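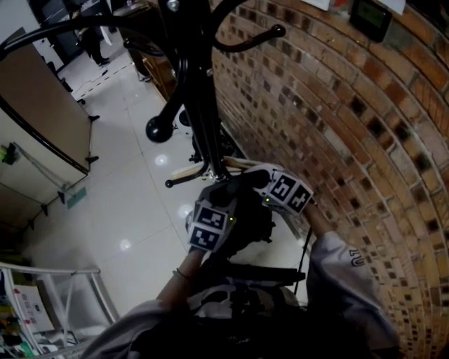
黒い手袋で黒いコート掛けを持つ。

連続ドラマ「クリヴォゲート」(Clokivgate)第1シーズン 制作進捗のご報告

2025年8月22日
ディスティエ映像文化助成 ご担当者さま

残暑の厳しい折、いつも温かく見守っていただき、本当にありがとうございます。前回のご報告のあと、脚本のことでずいぶんお待たせしてしまい、何度も励ましのメールをいただきました。制作チーム一同、あのメールは印刷して打ち合わせ室の壁に貼ってあります。少し長くなりますが、お茶でも飲みながらお読みいただければうれしいです。

まず脚本です。第3話「トワルの夜便」の決定稿がようやくまとまりました。ご存じのとおり、この作品は地方ラジオ局トワル(Twal)の報道部を舞台に、市長選の開票速報をめぐって局員たちがぶつかり合う物語です。第3話は開票当夜の一晩だけを描く回で、初稿では登場人物が多すぎて、読んでいるこちらまで誰の話なのか見失うありさまでした。脚本のソドリス・ツォラキスさんが思い切って副市長の筋をまるごと第4話に送り、夜勤デスクの寺内と新人アナウンサーの美緒、このふたりの会話を軸に書き直してくださいました。おかげで、終盤に美緒が原稿を置いて自分の言葉で訂正を読む場面が、ぐっと胸に迫るものになったと思います(読み合わせで泣いた人が何人もおりました。私もそのひとりです)。

撮影は第1話と第2話の本編分が終わっています。第2話の屋上の場面だけは雨にたたられ、二度延期しました。俳優の皆さんの予定を組み直すのに苦労しましたが、結局は曇り空の夕方に撮れて、監督のタルン・チョウドリーさんは晴れより良かったとしきりに言っています。編集は第1話が第二稿、第2話が粗編集の段階です。第1話は冒頭がまだ少し重く、寺内が局に着くまでを短くする方向で相談を続けています。

音楽はクレルティエ(Cleltier)にお願いしました。主題曲のデモが届いておりまして、ピアノの低い音から始まる、控えめで品のよい曲です。ラジオの時報の音をどこかに忍ばせたいという監督のわがままも、快く引き受けてくださいました。

エキストラの募集には、予想をはるかに超えるお申し込みをいただきました。開票所の場面で一度にお入りいただけるのは最大100名ですので、日を分けてご参加いただく形にいたします。先行して公開した予告編は再生回数が3872回となり、感想も少しずつ届いています。「局の廊下の暗さがいい」という書き込みがあり、照明班がたいへん喜んでおりました。

予算については、屋上の撮り直しで車両費と食費が当初の見込みを上回りました。その分は第4話の地方ロケを近場に移すことで吸収できる見通しで、助成額の変更をお願いする予定はありません。内訳は別紙の収支表をご覧ください。備考欄が細かくて恐縮です。

ひとつご相談があります。第1話の完成試写を、ご支援くださっている皆さまにもご覧いただきたいと考えています。会場は小さな試写室を押さえるつもりですが、そちらから何名さまほどお越しになれそうか、ご都合のよい曜日とあわせてお知らせいただけますでしょうか。上映のあとに、ツォラキスさんとチョウドリーさんが短くお話しする時間も設けます。

次のご報告では、第3話の撮影の様子と、第1話の編集の仕上がりをお伝えいたします。暑さはまだ続きそうですので、どうぞご自愛ください。

「クリヴォゲート」制作事務局

別紙:収支表、第3話決定稿(写)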